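Category: Automation / Site visits

Picking from the bin: an afternoon at Udberg's open day

Udberg opens its handling laboratory to outside visitors once a year, in November. The programme is short: a talk, a tour of the cells, and then as much time on the floor as people want. I spent most of mine at the bin-picking cell, talking to the engineer who runs it. She has worked on the Trirkumo project from its first month and asked that I quote her by role only.

Trirkumo is a piece of control software. It takes a depth image of a bin, proposes a number of grasps, ranks them, and sends one to the arm. I asked first what it does that older systems do not.

"Older systems want a model of the part," she said. "If you pick the same bracket all year, that's fine, and it will be faster than ours. We start from the surface. The software looks for two faces the fingers can close on and a clear way down to them. It has no name for the thing it is picking up."

The test objects are household goods and toys, bought in batches and replaced when they wear out. The present set has 57 items. I asked how they were chosen.

"By how badly they behave. A box tells you very little. We want things that roll, things with a soft outside and a hard inside, things that reflect. Brushes are useful. The bristles give a noisy depth reading and the handle gives a clean one, so you find out quickly whether the ranking is any good. Small flat items near a wall are the worst."

She put the success rate on a full bin at a level she would not have published a year ago, and declined to give the figure until the current series is complete. Each series is 30 runs per object layout. A run is stopped after 4 failed attempts in a row and logged as it stands, with no help from the operator.
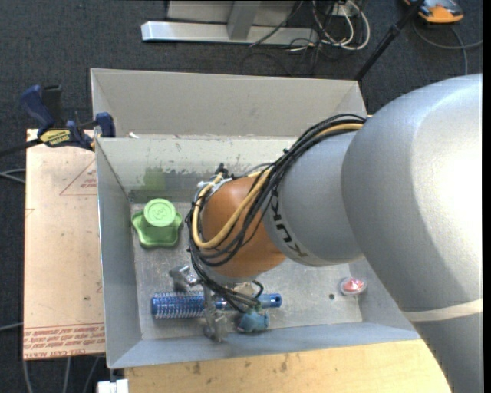
The KUKA arm at the bin-picking cell, with the gripper finger over a blue brush.

Much of the discussion among visitors was about the bin itself. It is metal, with sloping sides, and it has plainly been used. Several people asked whether a new one would give better results.

"It would give different results," the engineer said. "Scratched metal scatters the light, clean metal sends it straight back. Our customers have scratched bins. If I tune everything on a polished one I will have to do the work again on their site."

The clamp on the corner drew a question too. Her answer was that a bin which shifts by a few millimetres between image and grasp spoils the measurement, and that a hand clamp is quick to take off when the bin is changed. A proper fixture has been drawn. It has not been made.

I asked about the gripper. The fingers are narrow, which helps between crowded objects and beside the walls. The cost is a small contact area, and with it a tendency for round objects to turn as they are lifted.

"You see it with anything cylindrical. If you take it off centre, the heavy end drops. Sometimes it drops and stays in the fingers, sometimes it goes. We count it as a pick only if it reaches the second bin."

A partner firm, Dlamini, is working on a wider finger pad to deal with this. Pads of two hardnesses have been tried. The softer one held better and wore through in 27 hours of running, so the work continues on the harder one.

Speed was the other subject. The arm was moving well below what it can do, and one visitor from a packaging plant said so. The engineer agreed. The approach is slow by choice while the force limits are being set, and the planning step takes longer than the motion in any case. She expects to shorten planning first. The arm is the part of the cell that gives her least trouble.

The cables are next on her list. They run outside the arm, and certain wrist angles are barred in software to keep them from being pulled. That removes a number of grasps which would otherwise rank highly.

"We lose good picks to the cables. I could give you the share, but it depends on the layout, and I don't trust the average."

The next stage moves to Seromov, where a second cell is being built to run the same tests with a different camera. Results from the two cells will be compared object by object. She hopes to have the first set ready before the next open day, and said the fixture would be done by then as well.

Tags: bin picking, grippers, open days
12 shares | 3 comments
Contact | Copyright, all rights reserved | Back to top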